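Can machines fold the washing yet?
Home & Workshop Automation > General chat

wiltow_shed wrote:
Keen to hear where everyone thinks we're at. I've followed this stuff since January and I reckon cloth is the real test – a mug keeps its shape when you grab it, a tea towel has a new one every time! Look at how much is going on in one lift:

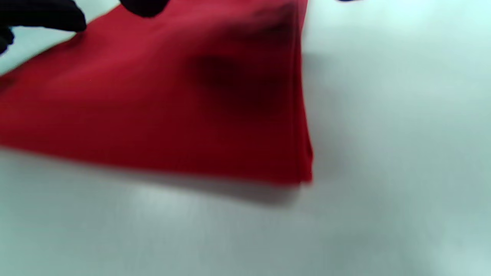
Red cloth held up from its top edge, corner hanging just clear of the table.

Someone please tell me I'm right to be excited.

Biljana J wrote:
You're right to be excited! But I run a linen room and we do 354 pieces on a big day. A machine that takes 2 minutes a towel is a lovely hobby. Call me when it can find a corner in a heap straight out of the dryer.

traltosach49 wrote:
Disagree with Biljana. Speed comes later. My dad is 92 and he wouldn't care if a basket of towels took all afternoon, so long as he didn't have to do it.

Biljana J wrote:
Fair point about your dad. I was thinking like a laundry.

Zohreh Abbasi wrote:
Rolling is the bit I love. You've got to keep the tension even or you end up with a cone, and people do it by feel. I'd take a neat row like this over flat folding any day:

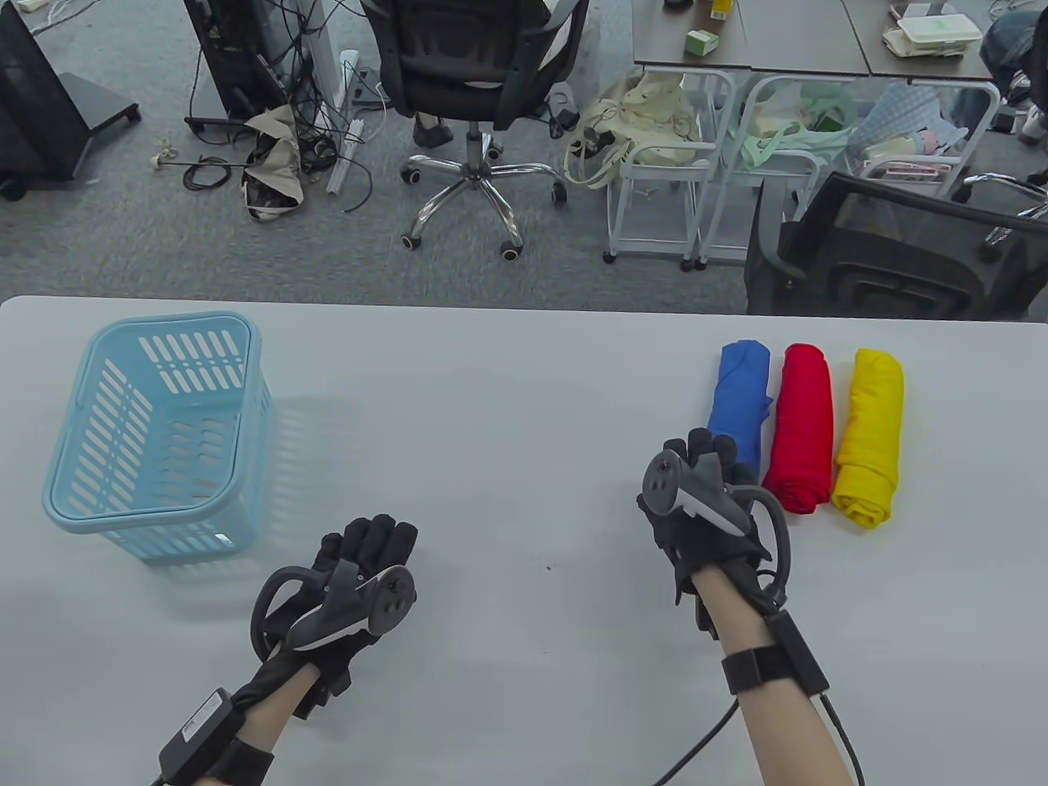

Blue, red and yellow, all rolled tight. Basket's empty. Controllers strapped to both gloves.

wiltow_shed wrote:
Oh those are tidy. Better than my linen cupboard by a mile.

Senan wrote:
Still hands doing it, though. Hands and gloves are a fair way from a machine left alone with the washing. I'd say shop-floor sorting first, same colour and same size all day, and fitted sheets never.

Zohreh Abbasi wrote:
Never?? I'll give it ten years, Senan. Happy to put a carton of beer on it.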